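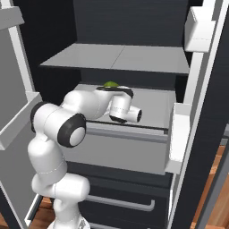
Keeping a poem going when the house is noisy

I write most of my verses at home, between chores, and I love it! A few habits that have helped:

Keep a stack of index cards in a kitchen drawer with a short pencil. One line per card. When you have 12 or so, lay them out on the counter and shuffle them until two lines click — such a good feeling.

Read drafts out loud while you wash up. Clumsy rhymes show up fast over running water.

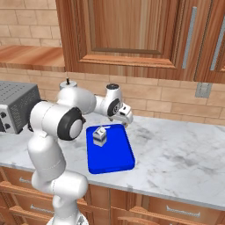 Blue tray on the marble countertop.

Set the oven timer for 20 minutes and write until it rings, even if it's junk. My longest poem, Flarstead, started as junk one January and now runs to 40 stanzas.

Date every card on the back. You'll want to know later!

Related
Binding a chapbook with kitchen string
Drying ink stains out of a tablecloth
10 first lines to borrow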